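Furgate Night Market Moves Indoors for the Winter, With Room for 300 at the Long Tables

FURGATE, 2022-11-17

The Furgate Night Market is coming in from the cold! After a September season that filled Tazi Street every Friday evening, the market will spend the winter inside the old Urnora bus hall, with 17 food stalls, a small stage and a lot more places to sit down and eat.

Seating was the one thing visitors kept asking for. People loved the dumplings, the grilled corn and Plerkis Bakery's plum rolls (which sold out every single week), but many of them ended up eating on the curb. The bus hall has room for 300 guests at a time, and everything they sit on or eat from has to be put out before opening and packed away again the same night, so the market has gone for light furniture with legs that come off.
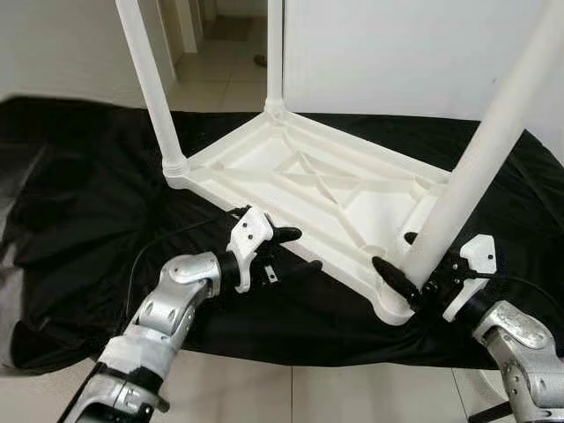

Milagros Flores said she had eaten standing up all fall with a paper plate in one hand and her son's mitten in the other, and that a chair and a warm room would get her there every week. She also asked for the lentil soup to come back. It will!

Around 2,000 people came to the last outdoor evening, and the organizers hope many of them will make the short walk over to the bus hall. Doors open at 5 p.m. and the kitchens serve until 9. Admission is free, and most plates cost less than $14. Strollers and wheelchairs can use the wide door on the Tazi Street side, and bikes can be left in the yard.

The stage will have live music from 6 p.m., starting with Gunnlaugur Zoëga on accordion. Local choirs, school bands and solo players are welcome to ask for a slot.

A corner near the stage has been set aside for families, with low seats, board games and a shelf of picture books to borrow for the evening.
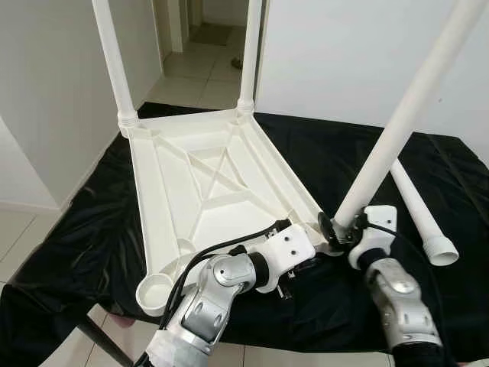 White plastic seat, underside up, with two legs in place.

Stall applications for the second half of the winter are open now. Home cooks with a food permit are welcome to apply, and forms can be picked up at the Plerkis Bakery counter.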